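Progress note to Valtex – Cavunwood data collection, second phase
From: Elīna Raudsepp, Fundulley

Short one this time, numbers first because I know that's what gets read.

Target for the phase: 2000 accepted episodes on the two-arm station. Accepted so far: 451. Behind plan, yes. The plan had us past that by the end of December and we were still fixing the left arm then. Pace is better now and the last stretch has been the steadiest of the project.

What slowed us down

Left gripper drifted out of calibration twice. First time we didn't catch it until review and had to throw out 100 episodes, all from the same setup. Painful. We now run a short check at the start of every session – both grippers to a known point, compare, log it – and the second drift was caught before anybody recorded anything.

Operator hours. We budgeted for three trained operators and had two for most of the period. Third one is through training and recording on her own, slower than the others but her reject rate is fine.

Review took longer then expected. Every episode gets watched once at full speed and tagged: clean, recovered, failed. We keep the recovered ones. Juška's early training runs did noticeably better with some fumbles left in, so please don't read the recovered count as waste.

What we are recording

Desk and stationery tasks, two arms, mostly handovers and small pick and place. Objects are everyday things – tape, a marker, a glue stick, a calculator, bits of printed paper. Start positions get changed between episodes, and so does the wall covering, on a longer cycle. The busy patterns were your reviewer's request after phase one, when the model fell over as soon as the background was anything other than plain.

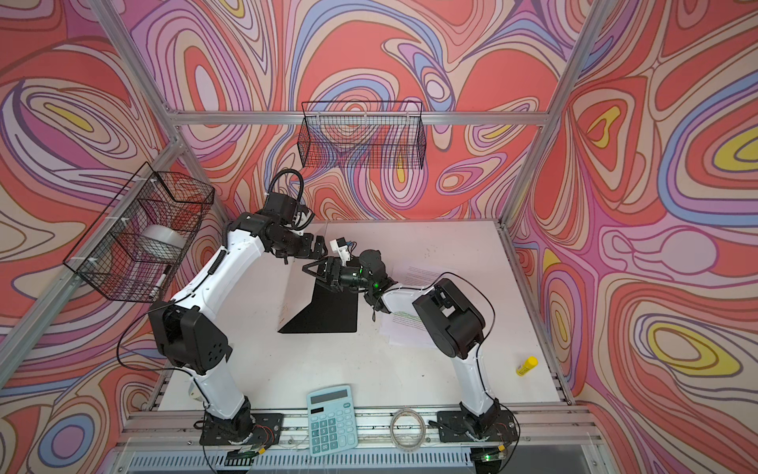
Handovers are still the hard part. Arms get close over the middle of the table and the operators slow right down, so episodes run long and the motion looks hesitant. We tried asking people to just go faster. Bad idea, more drops. Now they do a few practice passes with recording off and then go, seems to help.

Clear tape is a nuisance too. Hard to see on a white table, for the operators as well as for the model. Keeping it in because it's a fair test, but not adding more see-through items this phase.

Next steps

– 300 more handover episodes before we touch anything else
– second wall pattern up after that, same object set
– first full training run with Juška on whatever is accepted at that point
– written labeling guide, at the moment it's mostly in my head and one messy doc

Budget

On track overall. Underspent on operator time for the reason above, overspent on spare parts (gripper fingers and one motor). I would like to move the unspent operator money into the next period instead of returning it. Need a yes or no from you on that before we confirm shifts.

Risks

We have no spare motor on the shelf at the moment. One is on order, no delivery date yet. If an arm goes down before it arrives we can record single-arm tasks, but those don't count toward the target as it is writen in the agreement. Can we talk about that?

Sample episodes and the tag sheet are in the shared folder, same place as last time. Call me if the folder asks for a password, it was acting up this morning.

Elīna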